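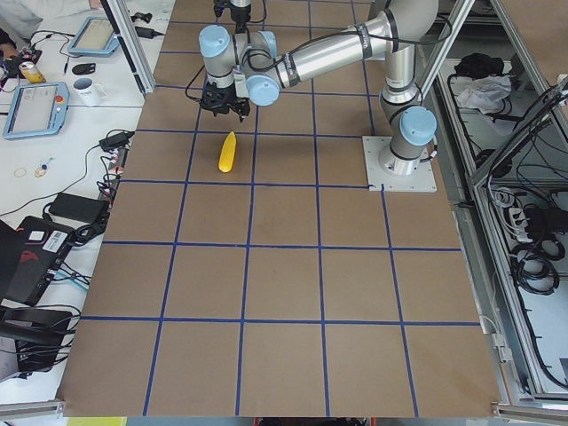
Adjunto 1. Mazorca sobre la cuadrícula, pinza encima.

Ticket 1598 – Celda Palacios – Prioridad 3
Asunto: orden de los brazos en la tarea de la olla

Buenos días. Según la norma interna de Flultari, un brazo no debe entrar en la olla mientras el otro mueve la tapa. Pido confirmar si tapa sostenida y quieta se considera "en movimiento".
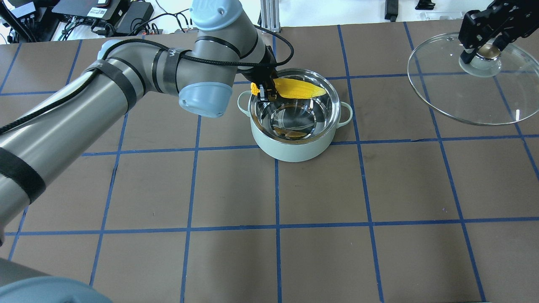
Adjunto 2. Mazorca sobre el borde, tapa en la segunda pinza.

Respuesta de Drostholm, 14 de mayo de 2024: quieta es válido, si la parada de emergencia queda al alcance de la mano. Falta revisar el cable del brazo que entra.

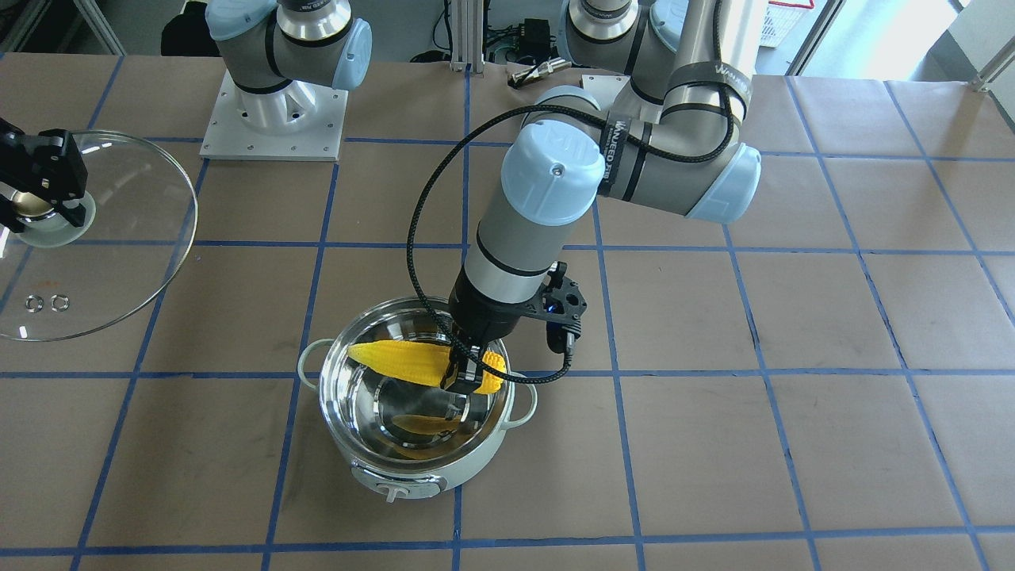 Adjunto 3. Pinza con la mazorca en la olla; el cable hace un arco.

He leído el punto 2 de la guía Jestadberg y no indica holgura máxima para este cable. ¿Qué valor debo escribir en la ficha? Dejo el ticket abierto.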